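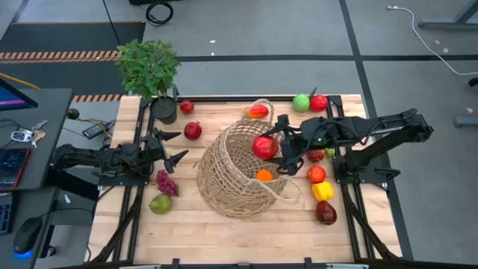 Fruit, vegetables and one basket on the packing table at Witkowska, Fellville

PRODUCE BASKET PACKER, PART TIME

Warar packs fruit and vegetable baskets for offices, birthdays and people who have had something removed in a hospital. We are looking for a packer to join the Fellville room before the fall orders land on us.

The work

You put produce in baskets. If that sounds easy, please consider the pear. It bruises when you look at it, it rolls when you don't, and it has to reach the customer looking as if neither had happened. Grapes go in last. Apples will sit nearly anywhere, which is why new packers use too many of them.

Our baskets are the soft woven kind with a loop handle. They are pretty and they have no backbone. Expect to spend part of your first week persuading one to stand up.

A normal shift is 73 baskets. In July we had a day of 118, and we still talk about it more than we should.

You will also
- sort tomatoes, peppers and citrus by size and firmness
- pull anything soft and put it in the soup crate
- wipe down the table between orders
- water the plant (it was here before most of us)

You should
- be able to stand for a four-hour shift
- know a lime from a small green apple at speed
- tolerate other people's radio

Experience in a grocery store or a kitchen is nice. Floral design is also nice, but please don't bring up negative space with Hubert.

Hours and pay

Mornings, starting at 7, five shifts a week. Pay is hourly and we'll tell you the rate on the phone before you put on a clean shirt and drive out here. The Callitz bus stops across the street. Bruised fruit goes home with whoever wants it, so learn to like crumble.

To apply

Send a short note to Hubert Szulc at the Warar front desk, Witkowska building, Fellville. Tell him when you can start and how you would pack a basket with one melon and a lot of cherries. He has opinions on this and will share them at the interview.

Posted 2022-08-05. Open until filled.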